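Zenduvska releases Hitdale 2, planning software for robot arms working among household objects

Mastley, 9 May 2018

Zenduvska has released version 2 of Hitdale, its motion planning and perception software for robot arms. The new version is available to existing licence holders from today and to new customers from July.

Hitdale takes a depth view of a work surface, separates the objects on it and works out a path for the arm to reach the one it has been asked for. Earlier versions needed a model of each object to be loaded beforehand. Version 2 can plan a grasp on an object it has no model for, using only the shape it can measure from where the camera sits.

The main change is in how the planner deals with low, flat items. Shallow dishes, thin utensils and handles lying on their side leave little room between the fingers and the surface, and the first version often refused to plan for them at all. The new planner treats the surface as something the fingers may come close to at reduced speed, and it keeps several approach angles open until the last part of the movement.

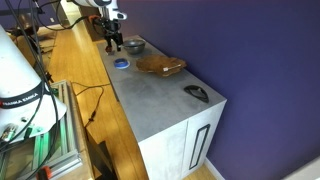

A Franka Emika arm over a cabinet top set out with a metal bowl, a brown tray with a thin utensil across it, and other small objects.

Cables are now part of the planning model too. Users can describe the slack in a cable run near the wrist, and the software will avoid turns that would pull it tight. This was the most frequent request from customers who fit their own grippers and cameras.

Hitdale 2 was tested on a set of 280 household and workshop objects, placed in over 500 arrangements. Planning runs on an ordinary desktop computer, with no graphics card needed for the basic package. A separate viewer shows the planned path before the arm moves — it can be stepped through, edited and saved for later use.

Van Leeuwen, which supplies automation equipment to small manufacturers, will distribute the software and provide training. Its first courses will be held in Mastley in July and will cover calibration, object separation and writing simple task scripts.

Licence holders can move their existing scripts to the new version with a conversion tool included in the download. Scripts that use the old collision settings will need to be checked by hand, and the release notes list 27 settings that have been renamed or removed.

About Zenduvska

Zenduvska develops control and planning software for robot arms. The company is based in Mastley.

Evaluation copies and technical documents can be requested through the Zenduvska press and sales office.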